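# Jiltport open day – marker demo recordings

Notes and data from the open day we held at the Jiltport workshop on 22 April 2018, put together for everyone who came by and asked if they could have a copy.

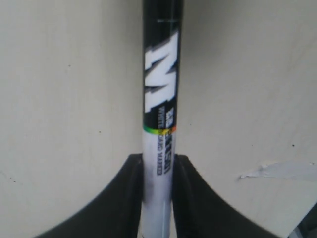

Jaanus Dambrauskienė wrote to us the week after to ask whether the gripper knew how hard it was squeezing, or if it just closed until it couldn't close any more. A very fair question, and one we heard from a good many visitors! The fingers close at a fixed speed and stop when the motor current passes a limit we set beforehand. There is no touch sensor in the fingertips, so "how hard" is only ever guessed from the motor. The current is saved with every attempt, in the column `grip_current`, if you'd like to look for yourself.

## What we showed

The demo was a simple one, and we'd been practicing it since January. A whiteboard marker was handed to the arm, the two fingers closed on the barrel, and the arm carried it over to the board and tried to draw a short line. Visitors could pick the spot where the line should start by tapping on a tablet. Kerslake, our control program, planned the motion from there, and Wakix did the logging quietly in the background.

We picked markers because everybody has held one and has an opinion on how it ought to be done. They are also a bit mean to a robot – smooth, round, and happy to turn in the grip as soon as the tip drags on the board. Plenty of the lines came out wobbly, and those are all in here with the good ones.

## What's in the folder

- `attempts.csv` – one row for each of the 700 attempts, with start time, chosen spot, grip current and outcome
- `wrist/` – 4000 still pictures from the wrist camera
- `board/` – scans of the board, taken each time we wiped it
- `notes.txt` – what we scribbled down during the day, typed up with the spelling mostly fixed

Outcome is one of `line`, `partial`, `slip` or `stopped`. The last one means a person pressed the stop button, and you'll find 114 of those. Please don't read them as failures of the arm. We let the younger visitors try the button, and they were very thorough about it.

## Things to know before you use it

The first 50 attempts were run at a lower current limit than the rest. We raised it before lunch and forgot to write down the exact minute, so go by the attempt number and ignore the clock.

Lighting changes through the day, as the big door was open whenever the weather allowed.

No names or faces of visitors are kept in the data.

## Using and sharing

You're welcome to use all of it for teaching, tinkering or your own research. A mention of the Gokine group at Jiltport would be lovely. If you find a row that makes no sense, open an issue with the attempt number and we'll dig out the log.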